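In Defense of Folding the Team Jersey

Each May, as the season closes, the Gittins youth league collects its shirts. This year 206 came back, and most arrived rolled into balls at the bottom of shopping bags. The league's position has long been that the condition of a returned jersey is a private matter. I respectfully disagree.

A jersey is shared property. The child who wears it this year will hand it to another, and a well-kept shirt can serve four or five seasons. Creases pressed in by months of storage are hard on printed numbers, and a collar left twisted seldom lies flat again.
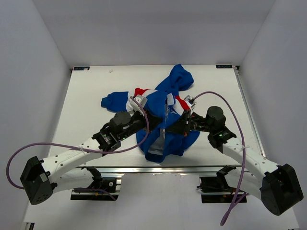
It is often objected that sports shirts are difficult to fold. The fabric is slippery, the sleeves will not stay where they are put, and contrasting panels make it hard to find the center line. All of this is true. It is also true that a child of nine can learn the method in an afternoon: lay the shirt face down, bring each side to the middle with its sleeve, and fold the length in half twice.

Henrik Fröhlich, who managed the equipment room at Dikska for many years, required every player to fold before leaving. Some parents considered the rule excessive. His shirts were still in use when those of neighboring clubs had been replaced.

The league should adopt the same requirement before the next collection and print the method on the registration form.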